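A Morning at the Brerkitz Pottery Open House

I have wanted to see where my everyday bowls come from for ages, so when Brerkitz opened its doors in May 2011 I dragged my sister along. Admission was free and the coffee was good!

The glaze room

Marilou Lumbao led our group of 18 through glazing first. She dips 80 mugs before lunch (I can barely unload the dishwasher by then) and let us each try one. Mine dripped everywhere. She said the matte gray is their best seller, but I still like the old mustard.

The seconds shelf

Dinner plates with tiny flaws, four for $18 - I bought eight. My sister held out for a covered casserole, then went back and got the butter dish too.

Getting there

Parking on the street is free, and the sidewalk is nice and wide if you're hauling boxes back to the car.
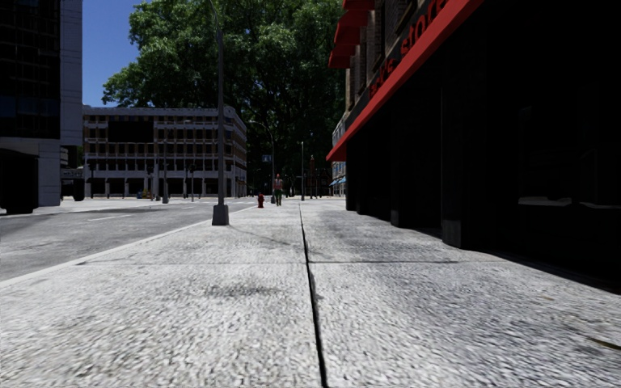

Next time

They do it again in October, with a wheel demo by Remo Barbieri. I need soup bowls, so I'm going.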